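桌上的纸筒

文字和整理:Dong-hyun Ban
八月

这个相册的题目很小:纸筒,还有放纸筒的桌子。我学中文的时候,老师让我们每个星期写一件家里的东西,我第一次写的就是纸筒。那篇作文只有100个字,老师改了很多地方,可是她在最后写了“请继续写”。所以我继续写到现在,有的句子可能还是不太自然,请读的人原谅。

先说明我说的“纸筒”是什么。布、胶带、包装纸、海报,里面常常有一个硬的纸芯。东西用完了,纸芯留下来。一般人把它压扁,放进回收的袋子里。我把比较厚的留下,锯短,立在桌子上,就可以插东西。笔、筷子、刷子、长的竹签、尺子,都可以。它没有盖子,也没有底。没有底这件事,我后面还要写。

在Flalia租房子的时候,我的房间很窄,桌子靠着窗,所有东西都放在那一张桌子上。吃饭的时候,要把书搬到床上;看书的时候,要把碗搬到窗台上。那时候我才开始注意什么东西占地方,什么东西不占地方。杯子占的地方和纸筒差不多,但是杯子我想拿来喝水。笔袋是横着放的,占得最多,而且找一支笔要翻很久。纸筒站着,拿一下就有了。

后来搬到Jomard街,房间大了,桌子也多了,纸筒跟着多起来。有一个放在厨房,有一个放在门口,放雨伞不行,放鞋拔正好。朋友来我家,会问我为什么不买一个好看的笔筒。我去店里看过,陶瓷的很漂亮,可是很重,掉在地上就没有了。纸筒掉在地上,捡起来还是纸筒。

关于桌子,我也想说几句。我喜欢白色的桌面。白色容易脏,这个大家都知道,但是白色的桌面上,小的东西看得很清楚:一粒米、一颗螺丝、一小段线头,都躲不了。深色的木头桌子很有感情,我奶奶家就是这样的桌子,可是在上面找一颗黑色的扣子,要用手慢慢摸。做事的桌子,我还是选白的。

桌子的形状,以前我觉得只有两种,方的和圆的。后来才见到那种三个角都很圆的桌面,有一点像三角形,又不是真的三角形。刚开始用的时候,我总是不知道应该坐在哪一边。方桌子有正面,有侧面,它没有。用了几天就习惯了,走过去的时候腿也不会撞到尖的角。它的缺点是靠墙放不好,墙和桌子中间会有一块空的地方,笔很容易从那里滚下去。

把纸筒放在这样的桌子上,我试过几个位置。放在正中间最稳,但是写字的时候手会碰到它。放在边上方便拿,可是袖子宽的衣服会把它带倒。现在我喜欢放在稍微靠里面的地方,手伸过去刚刚能拿到。 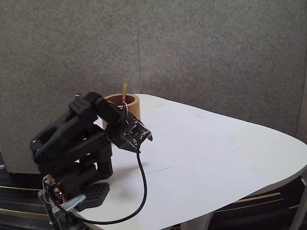 白桌子上的短纸筒,筒口很厚,里面插着一根细木棍,像筷子,也像铅笔。

这个颜色我很喜欢,中文应该叫“黄褐色”,也有人说“牛皮纸的颜色”。新的纸筒和旧的纸筒,颜色有一点不一样。在窗边放久了,向着太阳的那一面会变,背着太阳的那一面还是原来的样子。我有时候转一转它,让它变得平均一点,不过常常忘记。

筒口的厚度也值得看。薄的纸筒用手一捏就变成椭圆形,再也圆不回来。厚的纸筒是一层一层的纸卷起来、粘在一起的,锯开以后,切口上能看见很细的圈,像树的年轮。我给邻居的孩子看过,他数了很久,数到一半忘了,又从头开始数。

下面的几段,按照地方来写。每个地方只写一点。

一、厨房

厨房的纸筒最容易坏,因为有水。我第一个放在水池旁边,早上看还好好的,晚上下面的一圈就软了。现在我把它放在架子的上层,下面垫一个小碟子。里面放的是长筷子和竹签,都是擦干以后再放。汤勺不放,汤勺太重,头也太大,一放就倒。

筷子我是头朝上放的。有人告诉我应该反过来,手拿的那一头朝上,这样拿的时候手不会碰到吃饭的那一头。她说得有道理。可是在一个没有底的筒里,细的那头朝下就直接碰到桌面,我觉得也不太干净。后来用硬纸剪了一个圆片贴在下面当底,这个问题才算解决了。

二、写字的桌子

铅笔、圆珠笔、毛笔,本来放在一起。毛笔后来分开了。毛笔如果没有完全干,不能头朝上立着,水会流到笔杆里面去,时间长了毛就会掉。这是Ocampo文具店的老板教我的,我买笔的时候他讲了很久,我听懂了一大半。现在毛笔是挂着的,干了以后才放进筒里。

铅笔短了以后,会掉进筒里面看不见。我的办法是在底下塞一团旧报纸,把底垫高。报纸不要塞得太紧,要不然倒过来也倒不出来,只能用镊子夹。橡皮、夹子、图钉都不要放进去,它们一定会走到最下面,等你需要的时候不会出来。

三、缝衣服的角落

我不太会缝衣服,只会缝扣子,还有把裤子改短。量衣服的软尺卷起来,套在纸筒的外面,不会散。线也可以绕在上面,不过要先在筒口剪一个小口子,把线头夹住。这是我自己想的办法,后来在一本旧的手工书里看见了一样的画,有一点失望,也有一点高兴。

四、门口

门口那个最高,是从一卷地毯里拿出来的,搬家公司的人本来要扔掉。Flultow旧货市场上有人卖一样的,要2,000韩元,我当时站在那里想了一会儿。我没有花钱,只是请搬家的人喝了一瓶汽水。它站在鞋柜旁边,里面有鞋拔、一把长尺子,还有一面小旗子,是运动会发的,我一直不知道应该放在哪里。

高的筒要注意重心。里面的东西如果都靠着一边,它会慢慢地斜过去,半夜突然倒下来,声音很大。我在下面放了一小袋沙子。米也可以,但是米会有虫子,所以还是沙子比较好。

做法,简单写一下

有几位朋友写信问我怎么锯,我写在这里,以后就不用一封一封地回了。

先用一张纸把纸筒围一圈,纸的边对齐,沿着纸的边画线。这样画出来的线是平的。只用尺子量,画一圈回来,常常接不上。

锯子要用齿细的。一边锯一边转,不要从一个方向一直锯到底。锯到最后的时候要轻,不然会撕下来一块。高度看你放什么,放铅笔的话,100毫米就够了;放筷子要再高一点。我做的短筒都是这个高度。

切口用砂纸磨。砂纸铺在桌子上,把纸筒倒过来,在上面画圆圈,磨到用手指摸不会刮手。粉会很多,请在下面垫报纸。里面的粉用嘴吹的话会进眼睛,我吹过一次。

最后可以在切口上涂一点白胶,涂得很薄,等它干。涂了白胶的筒口不容易起毛,用的时间长很多。外面我不画画,也不贴纸。有的人喜欢贴上漂亮的布,我见过一个蓝色格子布的,做得非常仔细,放在书架上像一件礼物。

收拾的时候

我每个月把纸筒里的东西全部倒出来一次。倒出来以后,会看见很多不应该在里面的东西:吸管、用完的笔、一根不知道从哪里来的木棍。没有水的笔扔掉,木棍我一般会留下。木棍有用,可以搅胶水,可以把掉进缝里的纸挑出来,也可以支着窗户,让窗户开一点点。

桌子也一起擦。白色的桌面,铅笔的印子用橡皮擦就可以,圆珠笔的印子要用一点酒精。擦的时候东西都搬开,擦完再一个一个放回去。这时候我会想一想,这个东西是不是真的要放在桌子上。大部分的答案是不用,但是我还是放回去了。

如果你家里也有纸筒,请写信告诉我你用它放什么。中文、韩文都可以,写得慢没有关系。上次收到的3封信我都回了,有一封地址写得不清楚,退了回来,那位住在山坡上面的朋友,请再写一次你的门牌号。

下一个相册想做绳子和挂钩,现在还在整理,要等天气凉一点。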